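Care of a Light Wood Table

A light wooden table looks very nice in a kitchen, but it shows everything. Ours was bought from Stuvari and we eat on it, knead on it and do homework on it. After some mistakes in the beginning, these are the habits that we keep.

Every day
Take away the crumbs with a dry cloth first. Then wipe with a cloth well wrung out, always following the grain, and dry immediately. If you leave water to dry alone, it makes gray spots which are difficult to remove later.

Glasses and bowls
A cold glass leaves a white ring in 20 minutes, sometimes less. Glass and clear plastic are also easy to forget, because on pale wood they almost disappear. I look over the table from one side before I go to bed — the light shows me what is still standing there. For a fresh ring, put a folded cotton cloth over it and pass a warm iron for 3 seconds, without steam. Lift, look, repeat if needed.

The grain is your guide. On a pale top you will find broad soft bands and maybe one darker streak, and all the work with cloth or paper must go along them. Across the grain, every scratch will be visible when the lamp is on. 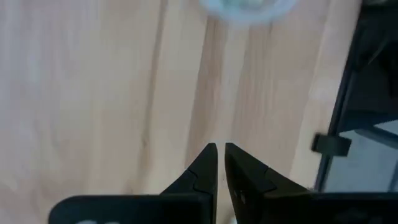
Oiling
We oil two times in the year, in spring and in November, before the heating makes the air dry. Empty the table completely and let it rest one night after the last washing. Sand lightly by hand with paper of 80 only where the wood is rough, then finish with a finer one. I use the Hauser oil for worktops, a thin coat with a cotton rag. Wait 20 minutes and take off all that the wood did not drink. If it remains sticky, you have put too much.

The used rags must be laid flat outside to dry, never in a ball in the bin. They can catch fire alone.

What I do not use
Vinegar, scouring powder and the green side of the sponge. Also no silicone polish — the next oil will not enter in the wood.

Updated 2024-10-06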